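4.2 Open-day demonstration

The second round of observations was made during the open day held at the Jollthorpe site in October 2022. The programme was arranged by Thérèse Gauthier and Roland Kershaw, and consisted of a talk on the Tunden folding controller, a demonstration of towel handling by hand, and a period in which visitors could put questions to the authors. Only the second item is treated in this section. The talk repeated material given in Section 3.

The demonstration had one purpose with respect to the present work. The controller divides the handling of a towel into a flattening stage and a folding stage, and the boundary between the two had been set from written work instructions supplied by Seltetti. Those instructions treat flattening as a single step. Lihua Peng had argued in July that this was too coarse, and that the moment at which the palms come to rest on the cloth should be labelled separately. Figure 6 shows this posture, which we call the rest state in the remainder of the paper. 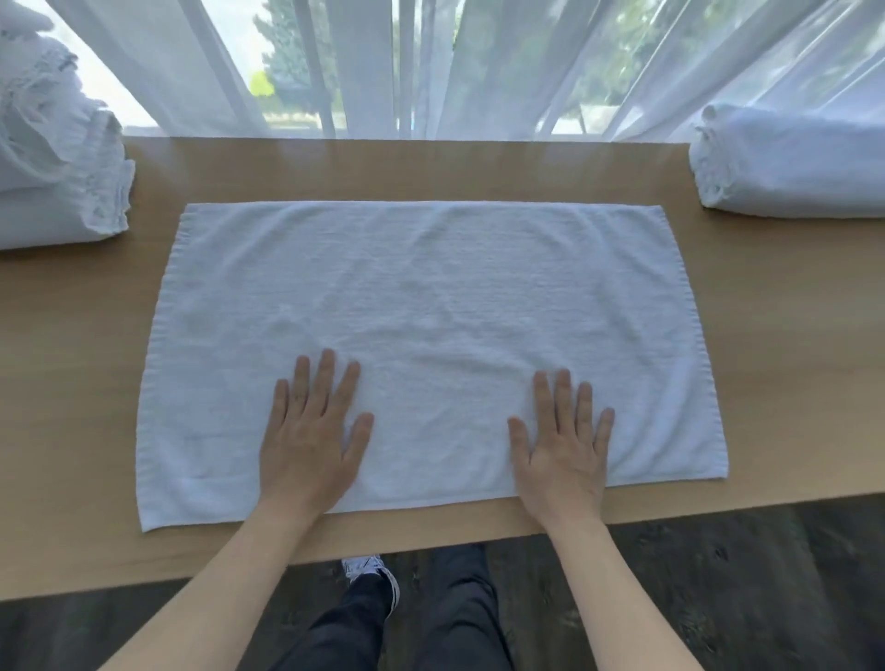

Figure 6. Rest state: both palms down on a towel spread flat, fingers splayed.

The rest state is of interest to the controller for two reasons. The position of the hands relative to the near edge gives a first estimate of where a fold may be begun, and the cloth between the hands is open to view, so that wrinkles in that area can be measured without correction for occlusion. In the training set of 700 sequences, the rest state had been merged with the smoothing strokes on either side of it. Ismail Belhaj relabelled a subset of 100 sequences after the open day, using the definition above. The boundary moved in 66 of them. In most of these the new boundary fell later than the old one, and the folding stage was shortened accordingly.

A second matter raised at the demonstration was the independence of the two hands. The Abou Zeid planner, on which our folding stage is based, assigns both arms to the same towel until that towel has been released. Manual work does not always keep to this rule. One hand may stay on a folded towel while the other has hold of a different one, and a labelling scheme with a single active object cannot record this. We therefore give each hand its own object label and its own contact label (flat, grip or none). 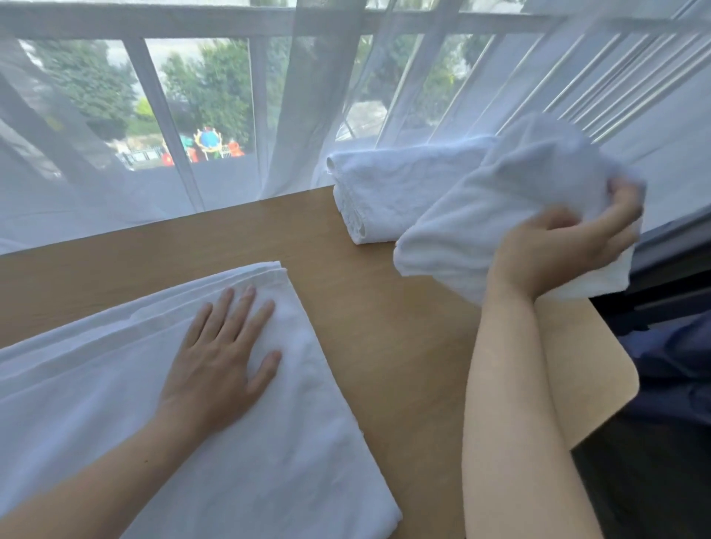 Does the per-hand labelling require a second camera?
A single head-mounted view is sufficient for the labels used in this paper, provided that both hands are in view; where one hand is out of view, its contact label is left blank.

The per-hand scheme adds some 5 per cent to annotation time. Fouad Lahlou tested a shorter form in which the contact label was given only for the right hand, but the saving was small and agreement between annotators was poorer, in particular at the start of a grip. The full form was kept. Labels for rolled towels follow the same rules as those for folded ones, with the spiral end taken as the reference point for orientation.

The relabelled subset was used for all results in Section 5 except those in Table 3, which were obtained before the open day and retain the original boundary.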